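A Day at the Hands Lab
Inside Lerari's open house, where robots learn kitchen chores from people

Mar 6, 2020

I had planned to stay an hour at Lerari's spring open house. I left when they started stacking the chairs.

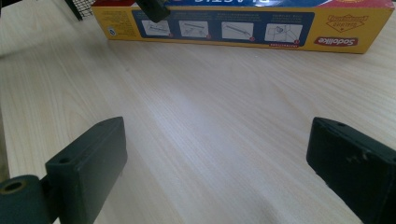 The company builds software that teaches robot arms to do small household jobs, and its way of teaching is wonderfully low-tech. A person picks up a gripper, the same kind the arm will wear, and does the chore by hand while a camera mounted on the tool records it all. Do it enough times and the arm has something to copy. Lerari likes to gather 500 recordings of a chore before training starts, and the harder ones get 2000.

Visitors were invited to try, so of course I got in line. The gripper weighs more than it looks, and your wrist figures that out before you do! My first job was moving a cardboard box from one side of a table to the other. I squeezed too early, bumped the box, chased it, and finally got hold of a corner. The engineer running the station kept the recording. Clumsy tries are useful too, she told me, as long as they're labeled that way.

Across the hall, the arm itself was at work under a program called Waaka. It reached for a sponge, missed, backed up, and went in again from a lower angle. A kid next to me cheered out loud (so did I, a little more quietly). Then somebody slid the sponge a few inches over and the arm stood there for a good long while, thinking or stuck, before it came down in the right place.

The fingers get swapped often. Lerari buys its grippers from Starix, a small machine shop two towns over, and there was a whole bin of used sets by the door, scratched up and free to handle. I could have spent the afternoon with that bin alone.

The last talk was on Vivura, a project to put the arms in 50 home kitchens for a trial. It starts in June. The sign-up sheet already had 646 names on it when I added mine, and I have cleared a spot on the counter anyway.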